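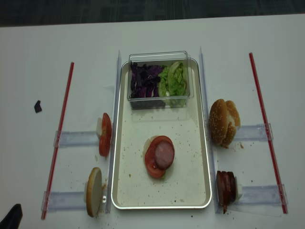 WORKSHOP NEWS

The sandwich station at Gerel is ready for its second round

Jul 13, 2022

Many members have asked what is happening on the white table, so I write a short report. The sandwich station is our oldest unfinished project in the shared workshop. It was started last November, under the name Grestier, and the idea has stayed the same: a robot arm should build a small sandwich on a tray, from ingredients which stand ready on both sides.

The hard part was never the arm. It was the food. A slice of tomato lying flat on a table is very difficult to pick up, and a slice of sausage is not much better. For this reason we made the clear holders. There are four of them, two on each side of the tray, and they keep the slices and the bun halves standing on edge, so the gripper can come from above and close on them. The cabbage and the lettuce have their own container at the top end of the tray.

The first holders were cut too narrow and the bun was pressed out of shape. The new ones are wider. We also added the red rods on the outer side, after the holders moved on the table each time the gripper touched them. If you clean the table, please do not lift the rods – the positions are saved in the program, and it takes a whole evening to teach them again.
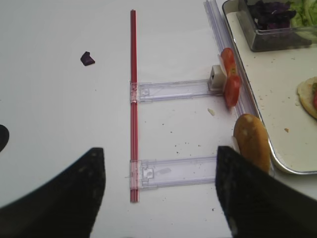 The left side of the station, seen from the gripper.

The cost until now is 835 dollars, without the arm, which belongs to the workshop. Most of this went for clear sheet and for cutting time at Mamani. The groceries we pay ourselves.

For the next round we want to try the shredded vegetables. Our present fingers are good for slices, but loose lettuce is another matter, and we are still discussing whether to make a kind of scoop. If you have experience with this, or some soft material for fingertips to give away, leave a note in the project box beside the laser cutter.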